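Proyecto Jiltus: informe de avance para la Fundación Correa

Mesa de juego

¡Hola, Socorro! Te cuento cómo vamos con la comidita de juguete. Ya elegimos el tablero blanco, que me encanta porque los colores resaltan muchísimo, y estoy probando los discos a modo de platos (el ketchup le queda de maravilla al malva).

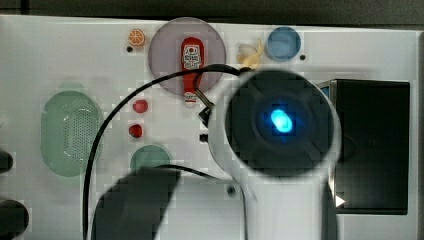 Lo que falta

Tengo pendientes dos fichas de actividad y el pedido a Brurside, que se retrasó 3 días. Del presupuesto quedan 4,000 pesos, ¡así que vamos bien! En junio te mando las fichas.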